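What I Liked About the Slow Robots at Tallthorpe
By Berenice Cuevas

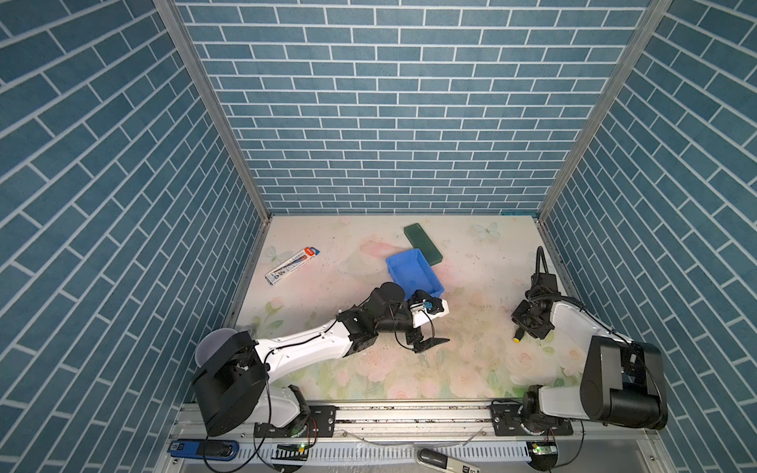

I drove 428 miles to the open day at Tallthorpe last November, mostly to please my brother-in-law, and I came home wanting to write to everyone I know. I expected a show, with music and maybe a robot that waved. Instead there were two arms on a rail, over a board printed with pink roses and butterflies (my grandmother had a tablecloth very much like it!), and a little blue bin tilted against a dark green case. I stood there far longer than I meant to.

Brendan Ní Mhurchú, our guide, let the long silences be, and I was grateful. When an arm missed, he let us see it miss. I have sat through so many polished demonstrations where you learn nothing at all, and I think more companies should open their doors this way, on an ordinary working day, with the crumbs still on the table.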